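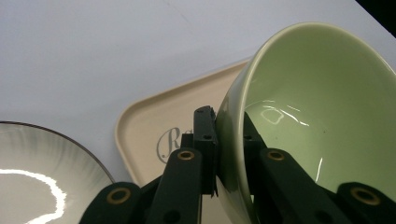
Von: Liste Altes und neues Geschirr
Datum: 01.10.2020
Betreff: Re: Serie Nusuvik, die grünen Schüsseln – Nachkauf und Pflege

Liebe Listenmitglieder,

ich antworte mit etwas Verspätung auf die Frage nach den grünen Schüsseln, die ich unten zitiere. Deutsch ist nicht meine Muttersprache, bitte fragen Sie nach, wenn ein Fachwort falsch gewählt ist. Bei Glasuren kenne ich viele Wörter nur aus meiner ersten Sprache, und das Wörterbuch gibt mir oft drei Vorschläge, die mir alle gleich richtig scheinen.

> Hallo zusammen,
>
> ich habe aus einem Haushalt vier Schüsseln übernommen, die
> laut dem alten Karton zur Serie Nusuvik gehören sollen.
> Sie sind grün und glänzend. Einen Stempel finde ich nicht,
> nur eine raue Stelle am Boden, wo vielleicht etwas
> geklebt hat.
>
> Meine Fragen wären:
> Gab es mehrere Grüntöne? Zwei von meinen Schüsseln sehen
> neben den anderen deutlich gelber aus.
> Wie viel passt offiziell hinein? Ich möchte sie für Teig
> benutzen und die Rezepte danach einteilen.
> Und wie bekomme ich die grauen Striche innen weg? Ich
> habe es mit Spülmittel versucht und mit einem
> Schwamm, es hat sich nichts geändert.
>
> Wenn jemand eine Quelle für den Nachkauf kennt, bin ich
> auch dankbar. Es müssen keine perfekten Stücke sein.
>
> Viele Grüße aus der Küche

Zum Grünton

Ich besitze 6 Schüsseln dieser Serie und habe sie über mehrere Jahre zusammengesucht. Nach dem kleinen Prospekt, den ich damals im Laden von Ustlow bekommen habe, gab es nur ein einziges Grün, und es hieß dort »Chauvin«. Trotzdem sind meine Schüsseln nicht gleich. Innen sind sie von einem hellen, weichen Salbeigrün, man könnte wohl auch Seladon sagen, und außen ist das Grün etwas dunkler und kräftiger. Am Rand wird die Farbe heller, fast cremefarben. Wer also die eine Schüssel von oben betrachtet und die andere von der Seite, der vergleicht schon zwei verschiedene Töne, auch wenn beide aus demselben Ofen kommen.

Dazu kommt das Licht. Unter der Küchenlampe spiegelt die Glasur so stark, dass man in der Mitte nur weiße Streifen sieht und die Farbe kaum beurteilen kann. Ich stelle die Stücke zum Vergleichen lieber am Vormittag ans Fenster, auf ein weißes Tuch oder auf einen weißen Tisch. Auf meinem Holzbrett wirken sie alle gelblich, und ich hatte einmal eine Schüssel zurückgegeben, die vermutlich ganz in Ordnung war. Das ärgert mich heute noch ein wenig.

Wenn Ihre zwei Stücke auch auf weißem Grund gelber bleiben, dann stammen sie wahrscheinlich aus einer anderen Lieferung. Bei mir ist eine solche dabei. Ich benutze sie für Zwiebeln und Schalen, dann steht sie nicht neben den anderen auf dem Tisch.

Zum Inhalt

Im Prospekt steht ein Liter, aber es steht nicht dabei, ob bis zum Rand oder bis zu einer Linie darunter. Ich habe deshalb eine Schüssel auf die Küchenwaage gestellt, auf null gedrückt und mit Leitungswasser gefüllt, bis nichts mehr hineinging. Die Waage zeigte 1.009 Gramm. Der Prospekt meint mit seinen 1.000 Millilitern also die randvolle Schüssel, und das ist für Teig nicht sehr nützlich. Ich nehme für einen Hefeteig höchstens 300 g Mehl, sonst klebt er mir beim Gehen am Tuch. Für Rührteig kann man mehr nehmen, aber dann spritzt es bei mir über den Rand – vielleicht habe ich auch einfach einen zu schnellen Mixer.

Die anderen Schüsseln habe ich nicht gewogen. Wenn jemand von Ihnen es macht, würde mich das Ergebnis interessieren.

Zu den grauen Strichen

Solche Striche hatte ich in 2 Schüsseln. Bei mir war es Abrieb vom Schneebesen, also Metall auf der Glasur, und keine Kratzer in der Glasur selbst. Man kann es mit dem Fingernagel prüfen: Fährt er glatt darüber, liegt das Grau wahrscheinlich nur oben auf. Ich habe dann aus Natron und wenig Wasser einen dicken Brei gerührt und mit einem weichen Baumwolltuch lange und ohne viel Druck gerieben. Nach dem ersten Mal waren die Striche heller, nach dem dritten Mal fast verschwunden. Mit Zitronensäure ging es schneller, aber ich hatte danach den Eindruck, dass eine Stelle matter geworden ist. Ich kann es nicht beweisen. Ich mache es seitdem nicht mehr.

Scheuermilch habe ich nie probiert. In einer früheren Nachricht auf dieser Liste wurde davon abgeraten, ich finde sie leider im Archiv nicht wieder.

Seit dem Frühjahr rühre ich in diesen Schüsseln nur noch mit Holz oder mit Silikon, und es sind keine neuen Striche gekommen.

Zum Stapeln und Anfassen

Danach haben Sie nicht gefragt, ich schreibe es trotzdem. Der Rand ist die empfindliche Stelle. Von meinen ersten Schüsseln habe ich eine verloren, als ich sie nass aus dem Becken am Rand hochgezogen und dabei gegen den Wasserhahn gestoßen habe. Sie war noch ganz, aber es fehlte ein Stück, so groß wie eine Linse. Jetzt greife ich mit der anderen Hand immer unter den Boden. Im Schrank liegt zwischen den Schüsseln je ein Blatt Küchenpapier. Filzscheiben sind hübscher, sie haben aber bei mir Feuchtigkeit gehalten und nach einigen Wochen muffig gerochen.

In die Spülmaschine stelle ich sie nur einzeln und schräg, sodass sie nichts berühren. Der Glanz hat bis jetzt nicht gelitten, soweit ich es sehen kann.

Zum Nachkauf

Der Laden von Ustlow, in dem ich gekauft habe, hat die Serie nicht mehr im Regal. In Tuvamcombe gibt es aber noch das Lager für Restposten, und dort habe ich im letzten Jahr auf Anfrage eine Schüssel bekommen. Man muss schreiben, dass man »Nusuvik, tiefe Schüssel, Chauvin« sucht. Wenn man nur »grüne Schüssel« schreibt, bekommt man eine Liste mit Salatschalen. Die Antwort hat bei mir lange gedauert, und die Verpackung war gut. Einen Stempel hat auch diese Schüssel nicht, sie hatte einen runden Aufkleber am Boden, der beim ersten Spülen abging. Ihre raue Stelle könnte also der Rest von einem solchen Aufkleber sein. Mit etwas Speiseöl, über Nacht, geht der Kleber meistens ab.

Eine Frage habe ich selbst noch. Im Prospekt ist zu der Serie ein flacher Deckel erwähnt, ohne Abbildung und ohne Maß. Ich habe ihn noch nie gesehen, weder im Laden noch auf einem Flohmarkt. Hat jemand so einen Deckel, und wenn ja, passt er auf die tiefe Schüssel oder nur auf die kleine? Bis dahin lege ich einen Frühstücksteller darauf, das hält den Teig auch warm, aber es klappert.

Mit freundlichen Grüßen
ein Mitlesender aus dem Süden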